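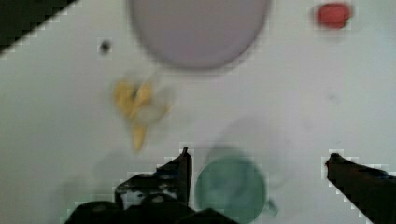

Recording demonstrations by remote control is slow work in the first week, and most of the mistakes come from the operator's habits. This page explains how we do it in our workshop with the Rolach arm and the Fonico hand controller. I assume that your arm is already mounted and that the emergency stop is tested. Our practice task is simple: take a cup by its body and put it on a plate. On the table we use a green cup with a small handle, a pale round plate and a few other things, such as a yellow banana shape and something small and red, which the robot must learn to leave alone. When the two fingers come down with the cup between them, there must be free table on both sides, as you see with the green cup. If one finger is already touching, you will push the cup before you grasp it, and the robot will learn to push also.

Before you start

Switch on the arm first and the controller second. In the opposite order the Vashisht recorder sometimes does not find the controller and you must restart everything.

Set the speed limit to 15 percent. I know it feels too slow. After two days you can go higher, but please not on the first day.

Wipe the lens of the wrist camera with a dry cloth. Then open the live view and move the gripper up and down over the table. You should see both fingertips in the view at all times. If you see only one of them, the camera bracket has turned and you need to tighten it again.

Placing the objects

Put the cup and the plate in new positions for every episode. It is easy to believe that you do this when in reality you use the same three places again and again. We print a sheet with 46 start positions and go through it line by line. The handle of the cup must also point in different directions, including toward the arm.

The other objects can stay in place for one row of the sheet, then move them too.

Recording one episode

1. Bring the arm to the home position and wait until it is still.
2. Press the left pedal to begin the recording. The lamp on the controller becomes green.
3. Move above the cup first, and only after that go down. Beginners like to come from the side on a diagonal line. It works for a human hand, but with this gripper it often hits the rim.
4. Close the fingers slowly. Stop when the cup is held and do not squeeze more.
5. Lift straight up, move over the plate, go down, open.
6. Go back up before you return home. If you leave sideways, the open finger can catch the handle.
7. Press the left pedal again to stop.

If something goes wrong, press the right pedal. The episode is then marked as bad and the recorder leaves it out of the training set. Do not try to save a bad episode with quick corrections. A small correction, made calmly, is fine and even useful.

How many episodes

For one task with one cup we collected 2,000 episodes. You can train a first model much earlier and see where it fails, and I recommend it. In our case it failed when the handle was toward the arm, so we added more of these.

Take a pause every half hour. When the operator is tired, the paths become shorter and more nervous, and it is visible in the Dikon viewer as a line with many small teeth.

Checking the data

At the end of the day, open the viewer and play every episode at double speed. Look at the moment of grasp and the moment of release. Some blur in the wrist view while the arm is moving is normal. Delete episodes in which the gripper waits longer than 2 seconds without a reason, or the model will learn to wait as well.

The sheet with start positions was last changed in July 2019. If you have an older one, print it again, the rows near the table edge are different now.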